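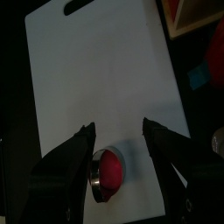 4.2. Reglas de manipulación para objetos que parecen mandos

Figura 3. Pinza de dos dedos ante un pulsador rojo con aro metálico, sobre tabla de cortar blanca. Vista desde la muñeca.

Pocas cosas invitan tanto a ser pulsadas como un botón rojo, y pocas convienen menos en un laboratorio donde los botones rojos suelen significar otra cosa. La guía interna de Nesska, que adoptamos en marzo con más resignación que entusiasmo, dedica a este asunto 8 páginas. El protocolo Bimer, anterior, lo despachaba con una frase: «úsese el sentido común». Las dos normas coinciden en lo esencial, a saber, que un objeto de ensayo no debe confundirse con un elemento de seguridad de la célula, y discrepan en casi todo lo demás.

Aplicamos aquí la versión del 22 de julio de 2024, con dos modificaciones propias. La primera obliga a declarar, antes de cada sesión, si el pulsador es pieza que se agarra o mando que se acciona; el operador firma una de las dos opciones y no puede cambiar de opinión a mitad del episodio. La segunda prohíbe usar como objeto de ensayo cualquier pulsador conectado. La redacción original de Nesska admitía los conectados «cuando el efecto sea conocido», cláusula que en la práctica amparaba cualquier cosa.

El agarre se define por el aro y no por la cúpula. Un contacto lateral de ambos dedos con el aro cuenta como agarre válido; un contacto vertical sobre la cúpula se anota como accionamiento, aunque el operador jure que no era su intención. El anotador de Ita lo clasifica a partir de las vistas de muñeca, y Nuchit revisa los casos dudosos sin acceso a la etiqueta previa. Los pulsadores inclinados respecto a la superficie de apoyo reciben etiqueta aparte, ya que en ellos la distinción entre lateral y vertical pierde buena parte de su dignidad geométrica.

El conjunto se cierra en 1.000 episodios. La norma no dice por qué y nosotros tampoco lo hemos preguntado.

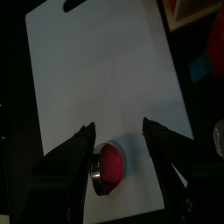
¿Puede servir como objeto de ensayo una parada de emergencia retirada de servicio?

La norma lo desaconseja, incluso desconectada y con el cableado cortado. Quien entra en la célula debe poder suponer que toda parada de emergencia a la vista funciona, y una pieza inerte con ese aspecto rompe la suposición. Si el ensayo exige esa forma, se emplea una réplica marcada y se guarda bajo llave al acabar la sesión.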